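Sevix Surface Notes

A small, open collection of written notes on how everyday household surfaces age, collected from people who clean, repair and live with them. Sevix started as a single spreadsheet about kitchen counters and has grown into something we're really proud of!

What's inside

The current release holds 399 notes. Each one covers a single surface in a single home: what it is made of, how old the owner thinks it is, how it gets cleaned, and what has gone wrong with it so far. Of these, 139 are about kitchen counters, which tells you a lot about what people like to complain about. The rest cover desks, shelves, window sills, bathroom ledges and a wonderful handful of piano lids.

File layout

notes.csv – one row per note, plain text, UTF-8
terms.txt – the word list we use for marks and wear
prestov/ – older notes from the Prestov mailing list, kept in their original wording
changes.txt – what moved, and when
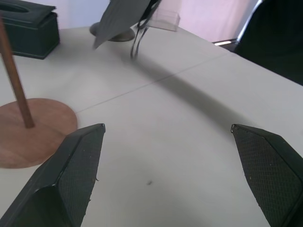

The color field takes one of 6 values, and it is the field we get asked about most. Contributors love inventive names (we have had "oatmeal" and "wet chalk"), so we keep their wording in color_free and put the plain value in color. A tabletop like this one, pale and somewhere between off-white and light gray, goes in as "light neutral", and the material goes in as "laminate". Please don't agonize over shades – the free text column is there for exactly that, and reading through it is a joy.

How notes were collected

Most came through a web form between March and June. The Bhatt notes were typed up from paper cards, so expect shorter sentences and some creative spelling. We fixed dates and left everything else alone.

Known gaps

Stone is thin on the ground, and outdoor furniture is missing entirely. Ages are guesses by the owners. The cleaning field mixes products and habits, and splitting it properly is next on the list.

Adding a note

Copy template.txt, fill in what you know, leave the rest blank and send it over. Keep the free text under 200 words if you can. Rows with blanks are very welcome!

License

Free to use and share with credit to Sevix. The word list is adapted from Zetden and carries the same terms.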